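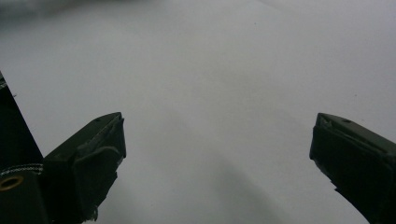
上个月那篇讲中转站的文章下面有人留言问：臭味半夜两点来，早上七点就散了，等环境科的人上门什么也闻不到，这种投诉到底怎么写才有人理？

能写，但要靠记录。单次的电话投诉，接线员记一句“居民反映有异味”，现场没闻到，这条就结了。连续的、格式统一的记录不一样，经办人可以拿它去对照中转站的进出车台账和风向，看得出问题出在哪个环节。下面按顺序讲怎么做，以Stakadley的Quintero路垃圾中转站为例，别的镇流程大同小异，表格名称可能不同。

6月更新　文/Stakadley街坊手册编辑组

一、先弄清楚臭味归谁管

Quintero路那一带能发出味道的地方不止一处。中转站由Grivska公司承包运营，归镇环境科监管；路东的污水提升泵站归水务；沿街餐馆的隔油池归卫生；路边的垃圾桶和清运车属于环卫合同。投诉送错部门，一般会转办，转一次要多等好几天，有时候转着转着就没了下文。

分辨气味有个粗略的办法。中转站的味道偏酸，像放久了的厨余，夏天带一点发酵的甜味。泵站的味道是臭鸡蛋味，阵发，下雨前后明显。隔油池是油哈味，多半在饭点之后。如果闻到的是塑料烧焦的味道，不要走投诉流程，直接报火警。

分不清也没关系，如实写“分不清”，把气味像什么写下来即可。不要替经办人下结论。

二、准备记录表

镇政府网站的Pudico平台上有现成的《异味日志》表，登录后在“环境”一栏里下载，电子版和纸质版内容一样。不想注册的，可以到镇政府一楼窗口领纸质表。自己画表也收，但要包含这些栏：

日期和开始时间
结束时间，或者“记录时仍未散”
所在位置
气味像什么
强度
风向和天气
当时在做什么，受了什么影响
记录人签名

位置要写具体，写门牌号加房间朝向，比如“北侧卧室，窗开着”。在外面闻到的，写最近的路口或公交站牌。只写“小区里”没有用，小区南门和北门离中转站差了一整条街。

强度用平台上的五级，从“勉强能闻到”到“无法忍受”。拿不准的时候往低一级写。整张表全是最高级，经办人会打折扣看，中间有高有低的表反而容易被采信。

三、什么时候记

闻到了就记，当场记，不要攒到周末补。补记的时间往往是整点和半点，看表的人一眼就能看出来。

没闻到的日子也要记一笔“无”。这一条很多人漏掉。有了“无”的日子，才能和有味道的日子对照，看是不是和某个风向、某几趟车有关系。

每天固定两个时间各开一次窗，早上出门前一次，晚上睡觉前一次，其他时间闻到再另加。夜里被熏醒的，在手机备忘录里敲个时间和一两个字，天亮再抄到表上，抄的时候注明“夜间手机记录，次日誊写”。手机里那条原始备忘录别删。

风向不需要买仪器。看手机天气里的风向，记下来，再看一眼窗外树叶或晾的衣服往哪边飘，两个都写上。楼群之间的风经常跟天气预报不一致，写清楚哪个是预报，哪个是自己看的。

四、记多久

环境科受理“持续性异味”的要求是连续记满40天，中间可以断，断的天数要注明原因，比如出差。不满的也可以递，会按普通投诉处理，走的是另一条流程，不会调台账。

几户一起记效果更好。最好分布在中转站的不同方向，同一栋楼里选高低不同的楼层。各记各的，不要建个群互相提醒“现在有味了快记”，这样记出来的时间全一样，等于只有一份。每周碰一次，只检查表有没有漏栏，不讨论内容。

五、整理成一页纸

经办人手上案子多，厚厚一叠日志直接递上去，多半先放着。前面要加一页摘要，控制在一面以内。

摘要第一段写事实：谁、住哪里、从几月记到几月、共多少条。第二段写规律，例如有味道的记录集中在凌晨一点到四点，多为东南风。没看出规律就写没看出规律。第三段写要求。

要求要写得能办到。“关停中转站”不是环境科一个科室能答复的，写了只会收到一封格式回信。下面这些他们有权去查：

夜间卸料大厅的卷帘门有没有按规定关闭
除臭喷淋有没有开，药剂有没有按时加
垃圾在站内停留有没有超时
渗滤液收集池的盖板是否完好
清运车出站前有没有冲洗

挑和自己记录对得上的写一两条，不用全写。比如味道总在凌晨出现，就请他们查夜间卷帘门和停留时间。

语气平实就好。感叹号、加粗、“强烈要求”都可以省掉。涉及健康的，写具体症状和时间，看过医生的附病历复印件，没看过的不要写病名。

六、递交

有三个途径：

Pudico平台上传。文件要转成PDF，单个附件不能超过50兆，照片多的先压缩，或者分几次传，每次都填同一个受理号。上传后页面会跳出编号，截图保存，系统发的确认短信偶尔收不到。

窗口递交。带原件和一套复印件，让窗口在复印件上盖收件章，复印件自己留着。上午十点以后人少一些。

挂号信。信封上注明“异味日志”，寄环境科，不要寄给镇长信箱，那边还要再转。

三个途径选一个就行，同一份材料三处都递，会被合并处理，受理时间按最晚那份算，反而慢。

七、递交之后

受理后60天内应当有书面答复。中间环境科可能会打电话约现场查看，尽量约在自己记录里味道最重的时段。他们有夜间值班车，凌晨也可以约，只是不会主动提，需要你在电话里说。

现场查看那天不管闻没闻到，都照常记一笔，写明“经办人到场”，并请对方在表上签字。对方不愿签，就自己写下到场和离开的时间。

等答复期间继续记录，不要停。答复里如果说“未发现异常”，后面这段记录就是申请复核的依据。

八、答复不满意怎么办

先看答复里写没写查了什么。只写“经核查未发现问题”的，可以申请公开核查记录，表格也在Pudico平台，选“依申请公开”。要的材料写清楚名称和时间段，比如“Quintero路中转站6月夜间进出车登记”。写“所有相关材料”会被要求补正。

拿到登记表之后，和自己的日志逐条对。上一轮做这件事的几户人家，日志合在一起是186条，他们把条目按时间排好，旁边一栏抄进出车时间，打印出来用荧光笔画了一遍，大部分夜间条目都落在末班车进站之后、首班车出站之前。这份对照表后来成了复核申请的主件，Grivska公司随后调整了末班车的时间，把夜间留站的垃圾提前运走。卷帘门的事到现在还在谈。

复核申请写给环境科的上级单位，附原答复、日志、对照表，同样加一页摘要。摘要里只写原答复没有回应的部分，已经解决的不要再提。

九、几个容易出错的地方

记录里不要写对邻居或对工人的猜测。这些表会作为附件归档，当事人可以申请查看。

不要进中转站拍照。站里有铲车作业，而且未经允许进入，照片可能不被采纳。在公共道路上拍卷帘门开没开是可以的，拍的时候把路牌或能认出位置的东西带进去，手机的时间显示打开。

家里有人鼻炎、感冒，闻不准的那几天，换人记或者写“因病未记”。

抽烟的人和做饭的时候都会影响判断，厨房不适合当记录点。

换了记录人要在表上注明，从哪天起换的。

纸质表用黑色签字笔，写错了划一道线再改，旁边签名，不要用涂改液。

十、附：一条合格的记录长什么样

“凌晨2:10开始，3:35仍未散。Quintero路北侧，五楼北卧室，窗开一条缝。酸味，像隔夜厨余，有点甜。强度三级。预报东南风，楼下晾的床单往西北飘。无雨，闷。被熏醒，关窗后减轻。夜间手机记录，次日誊写。”

一条不合格的：“昨晚又臭了，臭死人，整晚没睡。”

前面那条写起来不到两分钟，习惯了更快。

表格改版时我们会更新本页。

本站使用Cookie以记住您的字号和地区设置。继续浏览即表示同意。　[接受]　[设置]

订阅街坊手册邮件，每月一封，随时可退订。

读者留言

匿名读者
窗口那边中午十二点到一点半没人，白跑过一趟。建议写进去。

北门住户
我们这栋闻到的是臭鸡蛋味，之前一直投中转站，原来应该找水务。已经重新递了，等消息。

匿名读者
“无”的日子也要记，这个真的没想到。我记了三个星期全是有味的那几天，现在是不是要从头来？

编辑组回复
不用从头来。前面的照交，在摘要里说明从哪天开始补了“无”的记录就行。连续天数从补全那天起算。

路过
Pudico上传PDF老是卡在最后一步，换了电脑浏览器才传上去，手机上没成功过。

五楼
想问一下租房的能不能递，房东不太愿意掺和。

编辑组回复
可以，按实际居住人填，不需要房东签字。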